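Tuesday, hand comparison, continued

Picked up where Boonmee left off last week. The Golton two-jaw is back in its drawer (no complaints, it's the one we know) and today was all about the four-fingers-and-a-thumb hand, the Estus. Jurgita Jankauskaitė asked me to write down the boring stuff too, so here goes. Mounting it took me way too long! The adapter plate wants the short screws, and I'd grabbed the long ones from the Ruvura kit, so they bottomed out and the whole thing had a tiny wobble. Short screws are now in a bag taped inside the lid. Please leave them there.

Controller came up on the second try. It hangs if you start the arm first, so hand first, count to four, then arm.
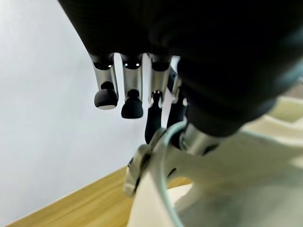
I left the speed limit at 225 for the whole morning, which feels slow after the Golton but I want to see what each finger is doing before I let it rip. Home pose is saved as slot 4. The wrist view is the thing I keep going back and forth on — I like being this close to the fingertips, but the hand takes up so much of the picture that I'm planning reaches half blind. Boonmee Nuchit thinks we should move the camera out on a longer bracket. Maybe, but then we have to redo the calibration, and I just did that (371 on the log if anybody wants to check my numbers).

After lunch I switched over to cloth. Table height in the config was still the old one, so fix that before you copy my file.
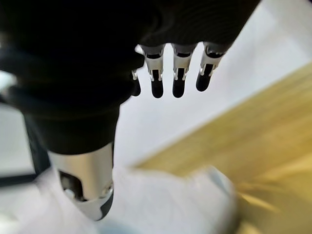 For soft stuff I want the thumb to come in low and late, with the fingers already down, and the default grasp closes everything together. I split it into two steps with a 2000 ms pause between them, just so I can watch. We can shorten that later. Force threshold is next, I haven't touched it yet.

Still to do: ask Lukoševičius about spare fingertips, and run the same cloth list with the Golton so Jurgita has both columns.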